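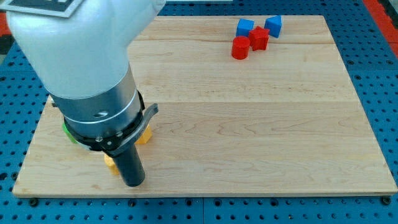
Blocks on the big light-colored board, with the blue cube over in the far cluster.

Bench Notes: In Praise of the Board
By Edith Espinoza
Last updated: December 14, 2023
2 min read
Print | E-mail

I have wanted to write about the board for ages, and Fotini finally gave me the space, so you're all getting it this month! If you've come by the Stoica room lately you've probably put your coffee down on it (please stop doing that).

It's a big rectangle of pale wood planks, and I love the grain on it, all those fine wavy lines running along between the seams. Our old top was a white folding table that bounced every time somebody leaned on the end. Small blocks would wander off toward the door and Pantelis would find one under the radiator a week later. The new board is screwed down at the corners and it stays put — I leaned my whole weight on it to check.

The blocks look so much better on it too. Yellow, green and blue all stand out nicely against the wood, and the yellow hexagonal one is my favorite because the sides catch the light. I know the blue cube has its fans. Kwadwo, I mean you.

A few housekeeping things while I have you. Blocks go back in the Cukitz tub at the end of the day, lid on. Wipe the board with a barely damp cloth, going along the planks, and then dry it. We have 30 of the soft gray cloths in the second drawer and I'd like to still have most of them by spring. No tape on the wood, please! If you need a mark, use the chalk pencil.

Charalambos has offered to oil it again over the December break, and he wants it left alone for two full days afterward, so plan around that if you can. He did the first coat back when it went in and spent 90 minutes on it with an old T-shirt, humming the whole time.

Oh, and if anybody has a spare tub with a lid that fits, bring it over. Ours is cracked on one side.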